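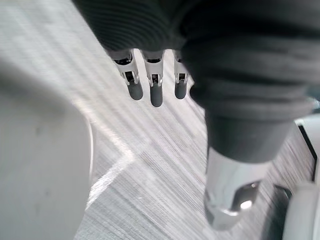
According to Rainer Harms, the Zotville Cup survived its first decade only through the stubbornness of the schools that kept entering it, several of which lost every match they played there. The Zotville Cup is a knockout soccer competition for secondary school girls' teams in the Zotville district. It was first played in 2000 and is held each autumn term, with the final in the last week before exams.

History

Before the cup began, girls' soccer in the district consisted of friendly matches arranged between physical education teachers. There was no table and results were seldom written down. Zotville High and Xaba College played each other most years, usually on the Xaba oval, and the meeting was treated locally as a championship although it carried no title.

The first cup was entered by 6 schools. Two were given byes to the semifinals by drawing names from a hat, a method kept until the field grew large enough to make seeding worthwhile. Xaba College won the first final 3-1. Zotville High won the next two, both by a single goal, and the second of these was decided in extra time after the Xaba goalkeeper left the field with a broken finger and was replaced by a defender.

Entries fell in the following seasons. Two schools merged, and a third dropped the sport when its ground was sold for housing. The competition was played as a round robin for one season and drew poor crowds, and the knockout format was brought back the next year. Plultinik Secondary entered for the first time soon afterward. It had no home ground of its own and trained on a hockey field, which is sometimes given as the source of the short passing game its teams became known for.

Format

The cup is now open to 10 schools. The six highest seeds go directly to the quarterfinals. The remaining four play a preliminary round at the ground of the higher seed, and the two winners complete the last eight. Seeding is based on league results up to the end of the regular season, with goal difference used to separate teams level on points. If goal difference is also equal, the result between the two schools decides the order.

Matches are played in halves of 35 minutes. A drawn match goes to two periods of extra time, each lasting 10 minutes, and then to penalty kicks. Golden goal extra time was used in the early years and dropped after complaints from coaches. Rolling substitutions are allowed in the preliminary round and quarterfinals only. A player must have appeared in at least two league matches to be eligible for the cup.

Quarterfinals are played at the ground of the higher seed. Semifinals and the final are played at Kuvico Park, which has the only lit pitch in the district. Kickoff in the final is at 6 pm. The park is shared with the district athletics club, and in wet years the semifinals have been moved to Xaba to spare the surface.

Notable matches

The longest penalty shootout in the cup took place in a quarterfinal between Plultinik and Zotville High, when every player on both sides took a kick, goalkeepers included, before Plultinik went through. Plultinik then lost its semifinal 4-0.

The lowest seed to reach the final was Lower Zotville, which came through the preliminary round and beat the top seed away from home. It lost the final 2-1 to Xaba College with a goal from a corner in the closing minutes. Lower Zotville had never before won a cup match. Its captain that season played the full tournament in central defence and scored both of the team's semifinal goals from free kicks.

Xaba College has won the cup more often than any other school. It has also lost the most finals.

Trophy

The trophy is a plain two-handled cup on a round base. Winners' names were engraved on the base until it was full, and later names are on a separate shield kept at Kuvico Park. The engraver misspelled Plultinik the first time the school won, and the error was left in place at the school's request. The losing finalists receive medals. No award is given for best player, although the local paper names a team of the tournament each year.

See also

Kuvico Park
Plultinik Secondary
School sport in Zotville
Xaba College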